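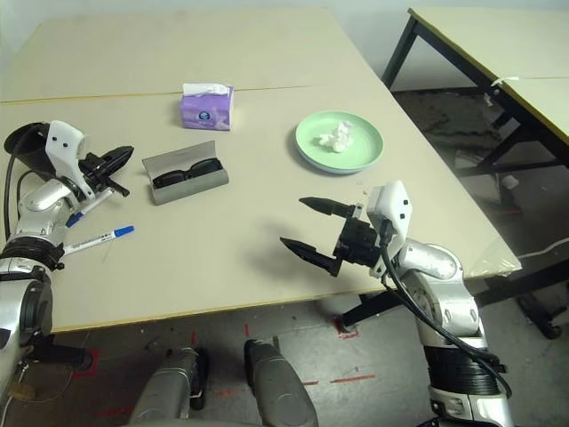

Thursday, August 13, 2026

Margaritis has won the job of reworking the ground floor of Keninik House, the 1590 square metre office building on Plundwood's main street, and the plans look terrific. The heavy concrete canopy goes, a glazed entry takes its place, and 4 small shops will open straight onto the footpath. For a block that has turned its back on the street for so long, it's a big change — and a very welcome one. 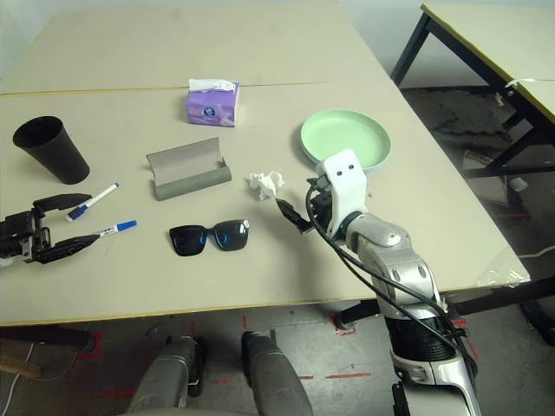
Work on the upper levels is being led by Hernix, which is keeping the original stair and opening up the floors on either side of it. Tenants will get shared meeting rooms with pale, light-coloured tables like this one, whiteboard markers within reach, and plenty of daylight from the new windows facing the laneway. The colours are calm throughout, and the old brick will be left showing wherever it's sound. 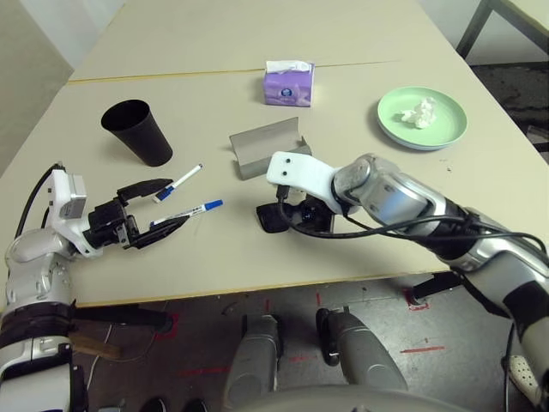

Two blue-capped markers on a light beige table.

Construction starts in January, with the shops to be fitted out first. The forecourt gets two new trees and seating for 70 people, so lunch in the sun is finally on the cards!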